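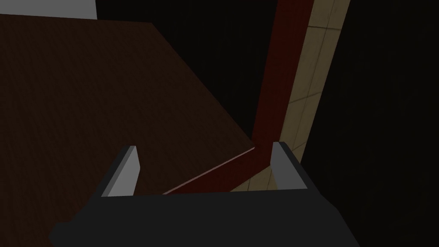
pinetop44 wrote:
I don't agree that the new timetable is better for Hanbridge. It's better if you live near the transit center and work in Londow. For anyone on the east side it adds a transfer, and the transfer is at Tarigan Road, where there's one bench and no shelter.

gravelway wrote:
I live on the east side and my trip got shorter. The old 11 wandered through the mall parking lot and sat there. Now it goes straight down Edetti Avenue. I get on at the library, change at Tarigan Road and I'm in Londow before I used to be past the hospital.

pinetop44 wrote:
On a weekday morning, sure. Try it after 8 p.m. The 11 and the 30 are both hourly then and they miss each other by 3 minutes. The 30 pulls out, then the 11 comes in. I've done it twice now, and the second time I walked home from Tarigan Road because it was faster than waiting.

Oldelm wrote:
It's 3 minutes on paper. In practice the 30 runs late in the evening because of the left turn out of the college, so you make it more often than you'd think. Not saying that's a good system.

sundaydriver_b wrote:
My mother takes the 11 to her eye appointments and she doesn't want to change buses at all, anywhere. She has a walker. The old route dropped her at the door of the clinic. She has been told to use the dial-a-ride, but you have to book it the day before and they give you a half-hour window for pickup, then another one for going home. She used to be back for lunch.

gravelway wrote:
That's a fair point and I don't have an answer to it. The clinic loop should have stayed, even if it was only a midday thing. I still think the mall loop was a waste. Half the stores are gone.

tc_Mabry wrote:
People work at the mall, though. The grocery store is still there and so is the pharmacy. I worked the late shift at that grocery for years and there were always several of us waiting for the last 11. Now the nearest stop is across Edetti and there's no crosswalk until you get down by the car wash.

Oldelm wrote:
I asked about the crosswalk when they had the maps set up at the library. I was told the road belongs to the county and the bus stop belongs to the city, so they'd have to agree on it. The person at the table wrote it down. That was in August.

pinetop44 wrote:
So they moved the stop first and will think about the crosswalk later.

kettlewright wrote:
New here, moved to Hanbridge from Londow over the summer. Is there a reason the 30 skips the train station? I assumed the bus would meet the train and it doesn't even go down that street.

Oldelm wrote:
It used to. They took it off when the bridge was being redone and it never went back. You can get off at the post office and walk down the hill. Going down is fine. Coming back up with a suitcase, take the alley behind the bank – it's longer but not as steep.

kettlewright wrote:
Thanks, I'll try that. Does the monthly pass still work on the Londow side? The driver said yes and the website says no.

gravelway wrote:
It works on the 30 all the way in. It doesn't work on Londow city buses. I think the website is talking about those, but it's worded badly.

sundaydriver_b wrote:
Has anyone had any luck writing to them? I sent an email about the clinic stop and got an automatic reply with a link to the timetable.

tc_Mabry wrote:
Use the paper comment cards on the bus if you can find one. A friend got a phone call back from hers. I don't know if it changes anything but at least a person read it.

gravelway wrote:
I'll put one in for the clinic stop too. It can't hurt to have it come from someone who likes the rest of the changes.

pinetop44 wrote:
Appreciated. I'd settle for moving the evening 11 up by five minutes. Same bus, same driver, leave the garage a little earlier. I don't see why that has to wait for the spring timetable.

Oldelm wrote:
Driver breaks, probably. But ask. And ask for a shelter at Tarigan Road while you're at it – the wind comes straight across that field.

Posted in: Getting Around > Local Buses > Route Changes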